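Goalkeeper glove care: washing, drying and storage

Latex palms lose grip mainly through dried mud and salt from sweat. Both can be removed at home with a sink, lukewarm water and a mild soap. Do not use laundry detergent or fabric softener, as either leaves a film on the foam.

Rinse the palms under running water until it comes off clear. Keep the gloves on for this step and rub the palms together lightly. Take them off, turn the cuffs back and rinse the inside. Leave to soak for 20 minutes if the mud has set hard. Never wring the fingers. Press the water out from the fingertips toward the wrist, then roll each glove in a clean cotton cloth and press again. 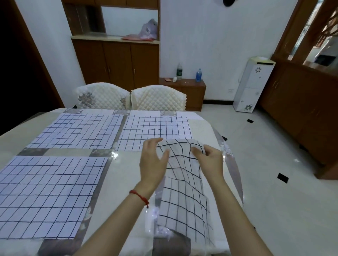 Karabo Mabaso writes that a machine wash at 30 degrees in a mesh bag has done no harm to training gloves with flat palms, though the finger spines have to come out first. That agrees with what we have seen on older pairs. For match gloves, stay with the sink.

Dry at room temperature, palms facing out and not touching each other. Wet latex bonds to itself, and pulling it apart tears the surface. Radiators, hair dryers and direct sun make the foam brittle. Allow 2 days in a cool room. Balls of newspaper in the fingers speed things up; change them after 3 hours.

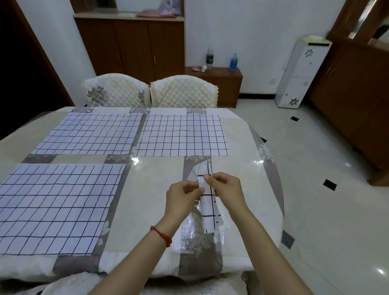 Once dry, the gloves go into a ventilated bag with a thin plastic sheet between the palms. A closed boot bag is the wrong place for them, particularly in January when everything else in it is damp. Dampen the palms slightly before the next use. Fully dry latex grips poorly and wears faster.

Small tears at the seams can be closed with flexible fabric glue. Apply it with a toothpick, hold for a minute and leave overnight. Tears across the palm are not worth repairing. Move that pair to training use.

Shin guard sleeves can be washed in the same water afterward.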